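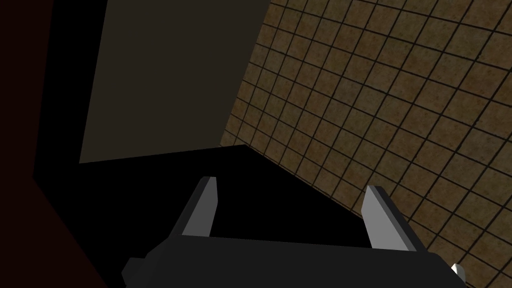
## 1. What this report is about

Our project had the goal to teach a simulated gripper to go to a handle, close, and pull. We called the controller Buvis. The rooms were generated by the Sipos scripts, which we received from the older students. This report is mostly about the fault we found in March, because it took more of our time than the learning itself.

In short: the controller reported a successful grasp in many runs where the two fingers held nothing. I wrote the text and did the log analysis. Anikó Kun wrote the controller, and she corrected my sections 2 and 3.

## 2. How we noticed it

We ran 400 episodes in the room set with tiled walls. The summary file said that 262 of them ended with a grasp. We were happy with this number and we already put it in our slides.

Then Anikó opened some of the wrist view images to choose one for the title page. In the first one she opened, the fingers were apart and there was nothing between them, only the black area behind. The log for the same step had the line `grasp_state = 1`. We first thought that the image and the log were from different episodes, so we checked the episode numbers. They were the same.

## 3. Cause

The grasp check in Buvis used two conditions:

- the finger motor force is above the limit
- the finger speed is near zero

Both conditions can also be true when the gripper body pushes against a wall or a panel. The simulator then gives a contact force on the whole hand, and our code read this force as finger force. It did not ask which part was touching, and it did not ask how wide the fingers were open.

The second part of the fault was in the lighting. The Sipos rooms have one lamp, and in the corners the lower part is very dark. Our handle detector gave a position also when it saw almost no detail, with a low confidence value which we saved but never used. So the hand was sent into the corner.

## 4. What we changed

1. The contact must be on the inner side of both fingers.
2. The finger opening must be smaller than the value at the start of the closing.
3. If the detector confidence is low for 5 steps, the arm stops and goes back to the home position.

We also repeated the test with seed 1781, where the old version always gave a false grasp. The new version stops before the wall and writes `no_target`.

## 5. Safety remark

Our supervisor Jaanus Koppel asked what would happen with the same code on the real Dinlow arm. With a false grasp, the next command is to pull back with higher force while the hand is still pressed on a surface. For this reason we did not run Buvis on the real arm this semester. The force limit in the arm settings should be tested separately first.

## 6. Open points

- The 262 result is removed from the slides. The full set must be run again with the new check.
- We don't know yet if the drawer tests have the same fault. They use an older copy of the grasp check.
- A second lamp was added to the room script, but the detector was not trained again with it.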